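Call for participants: Nasstead student manipulation project

The project needs four operators for the January block. Operators carry out short handling tasks with hand-held grippers. Each session lasts 59 minutes.

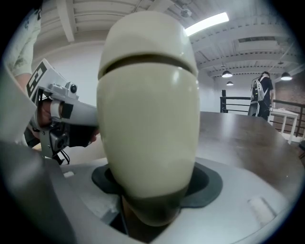
Do I need to have programmed a robot before?
Operators need no programming experience, only steady hands and a willingness to repeat a task.

Training is given by Geeta Malhotra and covers grip, pace and marker visibility. 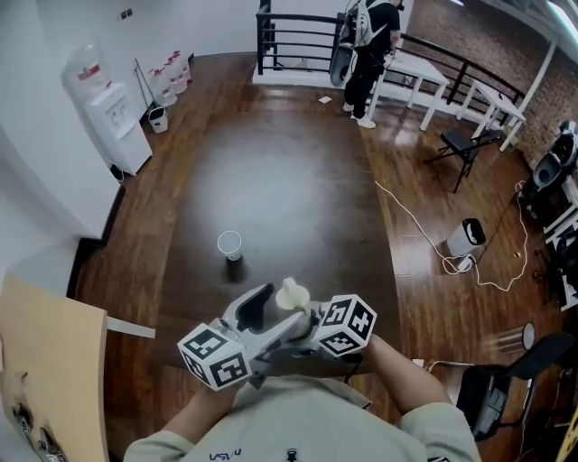

Operators also complete a written log after each session. Apply to Zhiqiang Qin at the Nasstead desk before 4 pm.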